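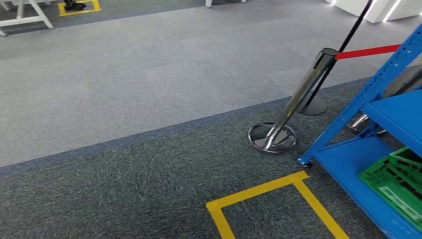

Belt barrier, wheeled shelving and floor tape at a robot demonstration area

The Prometti demonstration stoppage was a safety incident involving a mobile shelf-handling robot at a trade exhibition in the Prometti Hall on 2018-08-14. The robot, an Irel R30 supplied by the logistics firm Jotex, left its marked working area while public visitors were present and made contact with a belt barrier. There were no injuries. The incident is cited in later guidance on temporary robot installations, mainly for its findings on floor markings and on the use of queue barriers as guarding.

Background

Jotex had hired a carpeted stand at the exhibition to show the R30 moving plastic crates between wheeled shelving units. The robot had previously been operated only in the company's own warehouse, on sealed concrete. Its position was estimated from wheel rotation and corrected by a downward-facing camera, which looked for strips of yellow tape laid on the floor beside each shelving position.

The organiser's technical manual required a physical separation between visitors and moving machinery but did not say what form it should take. Jotex proposed retractable belt stanchions of the kind used to manage queues, and the layout was accepted by the hall's safety coordinator, Manuela Zanetti. Her approval carried two conditions: an operator was to stand within reach of the emergency stop whenever the robot was powered, and travel speed was to be limited by software.

The incident

The demonstration ran without recorded faults through the morning. Early in the afternoon the robot was sent to collect a crate from a shelving unit near the visitor side of the stand. It travelled past its intended stopping point, turned late and pushed against the base of one stanchion. The stanchion tipped but was held by its belt and did not reach the floor.

The operator, Senyo Eshun, pressed the emergency stop. The drive motors lost power at once, as designed. Visitors were moved back by stand staff and the demonstration remained closed for the rest of the day. An attempt by a Jotex technician to restart the robot for diagnosis was refused by Zanetti until the area had been cleared and the event log copied.

Investigation

The exhibition organiser engaged the consultancy Sarpong to prepare a report. The work was led by Lamisi Amegashie, with Kwabena Addo responsible for analysis of the log. The log held 2,467 position corrections for the day. Of these, 359 had been rejected by the robot's own software as implausible, and the rejections were concentrated on journeys that crossed from one type of carpet to another.

The report identified three causes. The first was wheel slip at the carpet joins, which led the robot to overestimate the distance it had covered in turns. The second was poor reading of the tape against flecked carpet: the camera's exposure settings had been tuned for plain concrete and were not changed for the hall. The third was a software decision to continue on wheel data alone after a correction had been rejected. No limit had been placed on how many rejections could occur in a row, and no warning was shown to the operator.

Barrier findings

A separate chapter dealt with the barrier. Sarpong found that belt stanchions marked a boundary for people but could not be relied upon to stop a moving machine, and that their bases could themselves be pushed into a walkway. The report also criticised the placing of shelving on casters close to the belt line. A loaded unit struck by the robot could have rolled, and the site plan made no mention of caster brakes.

The report did not find fault with the operator. It noted that Eshun had asked in writing for a second emergency stop on the visitor side, and that the request had not been answered before the exhibition opened.

Response

Jotex accepted the findings on navigation and disputed part of the barrier chapter, arguing that the speed limit had made serious injury unlikely. Amegashie replied in an addendum that the limit was held in the same software that had failed to act on the rejected corrections, and should not have been counted as an independent safeguard.

In January the company issued a software update for the R30 under which the robot halts after a second consecutive rejection and must be released by hand. Acceptance trials on mixed carpet were supervised by Chantelle Motaung and covered 2,546 journeys. The trial record lists several halts and no departures from the marked area.

The hall revised its technical manual in the same period. Belt stanchions may still be used to direct visitors, but a fixed or weighted guard is required between them and any self-propelled machine. Exhibitors must also lay a sample of the floor covering and demonstrate a full stop on it before the public is admitted.

See also

Emergency stop
Mobile robot navigation
Machine guarding
Wheel odometry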